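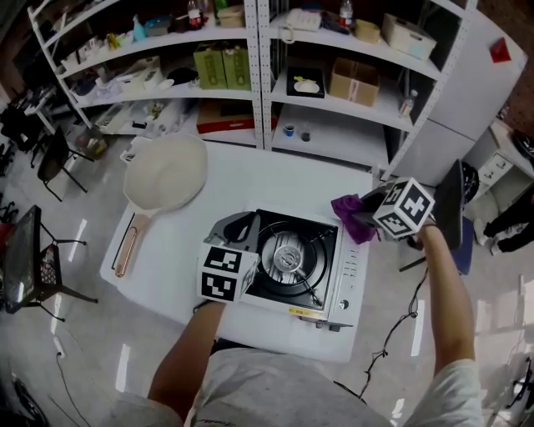
Portable gas stove and frying pan

Tasbridge Town Talk > Local Courts and Law

codar_lil
Has anyone been following the Ollside appeal? The bakery on Majimbun Road is arguing it shouldn't have to open on the holiday the city ordinance covers, on account of the owners' faith, and the state court has agreed to hear it. I've bought my rolls there for years and they're lovely people, so I'm rooting for them (and yes, I know that's no legal argument!).

hobnail80
Lovely people, agreed, but I'm on the other side of this one. They signed a lease in the city market hall and the opening days were in it. If every stall picks its own rules, the rest of us end up paying for a half-empty hall.

Khairul Nair
I read the filing on Saturday, all 80 pages of it, with a big pot of tea. The court only took up one question, whether a company can claim the exemption at all or just its owners. The lease comes later, if it comes up.

codar_lil
Oh, thank you Khairul, I'd mixed those two up completely. So a win wouldn't settle it?

Khairul Nair
No, it would go back to the lower court. Arguments are in July, each side gets 30 minutes.

hobnail80
Fine, I'll wait for July, but I still say a lease is a lease. Save me a roll, Lil.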